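Stellan Fjeld – Skurum (album review)
Sep 13, 2016

Stellan Fjeld's second album under his own name was recorded in February at Werkent, the small studio outside Rønning where he also made the first one. The band is the same as last time, apart from a new drummer, and the songs are again in Norwegian, with one exception. If you liked the debut you will find your way around this one quickly.

The opening track, Tokwood, was released as a single before the summer. The album version is longer and has a proper ending in place of the fade. It starts with pump organ and a bass line that hardly moves, and the vocal doesn't come in until well after you expect it. I wasn't keen on the single but it works better as an opener. The second song is quicker and has the best chorus on the record. I would have put it out first.

After that the pace drops for a while. Tracks three and four are both slow waltzes in the same key, and they should have been kept apart. The lyrics to the second of them are good, about a ferry route that closed and a father who kept the timetable on the wall, but by then I was waiting for the drums to come back.

They do on the title track, which ends side one and is the loudest thing here. The guitar is badly distorted and Fjeld shouts most of the last verse. Played live in the spring it ran to 8 minutes. It has been cut to half that on the album and I miss the long middle part.

Side two is more even. There is a duet, a short instrumental for two accordions, and the one song in English, which is the weakest. His phrasing is stiff in English and the rhymes are plain. The closing ballad makes up for it. Voice and piano, one take by the sound of it, with the pedal creaking all the way through.

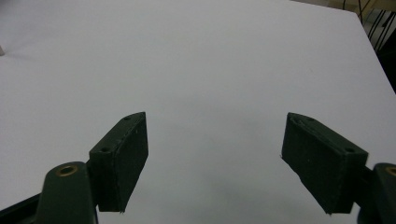

The vinyl comes with a lyric sheet and a download code. My copy was flat and quiet, apart from a few clicks at the start of side two. The CD has the same running order and no extra tracks. Sound is good on both, though the vocals are mixed a bit low on the louder songs and I had to read along to catch some of the words.

It is a better record than the first, mostly because the writing is less crowded. With one of the waltzes and the English song taken off it would be very good. Fans should buy it, and anyone new to him can start with side two.

Rating: 70 out of 100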